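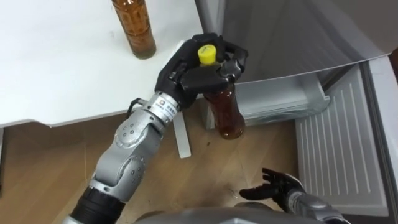
The left hand on a bottle beside the open freezer, Clostent project, Grolley.

Kirsty Partington has heard every version of my question and she looks tired of it before I finish. If a person has to steer the robot through the whole job, what has the robot done?

"Nothing, that day," she says. "The person did it. We kept the recording."

Partington runs the demonstration work at Sorkora, where operators guide a two-armed machine by remote control through household jobs so that software can later have a go at copying them. On the list when I visit on 8th April is bottles: table, fridge, drawer. The project is called Clostent and it began in January. Since then the team has logged 3,128 demonstrations, of which 2,473 were judged good enough to keep.

I ask what happened to the rest. Dropped bottles, she says, knocked drawers, operators who lost their place and stopped. "And some that were fine but odd. If someone takes a strange route to the fridge, do you want the robot learning that? I'd say no. Junpei would say yes."

Junpei Hattori would indeed say yes. He came over from the Chiba office to work on the training side, and thinks his colleagues throw away too much. "People are messy," he tells me. "If you only show the clean ones, the first small mistake is a place it has never been." I put it to him that this sounds like a reason to go on collecting for ever. He laughs, but doesn't argue.
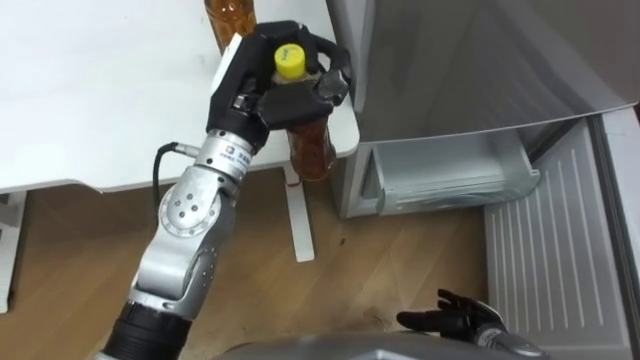

Does the operator feel the weight of the bottle?
Not in this set-up; they go by sight and by habit, and new operators tend to squeeze too hard.

That last point bothers me more than it seems to bother them. A child learns to hold a bottle largely by feel. Leave the feel out and you are teaching from a silent film. Partington accepts the comparison up to a point - she says a lot can be got from watching where the fingers go - but she has no figures to show me on it, and I did ask.

Wellington Quintana, one of the operators, is franker about the labour. He reckons 800 of the demonstrations are his. "Your shoulders go first. Then you get bored, and when you're bored you get sloppy, and that's in the data too."
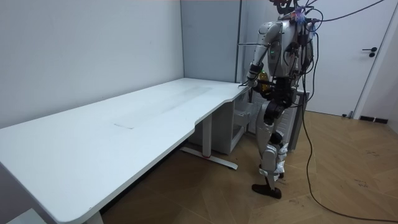

He would rather do shorter turns, and has said so. Partington says the rota is being looked at.

What I wanted, and didn't get, was a straight answer on how many demonstrations are enough. Hattori's guess for a single job in a single room was 2,000, which they have already passed. So does it work unaided? "Sometimes," he said. With a different fridge? "We haven't tried a different fridge."

I came away liking all three of them and no surer about the method. Partington has invited me back once they have moved to another kitchen, and I have asked to bring my own bottle.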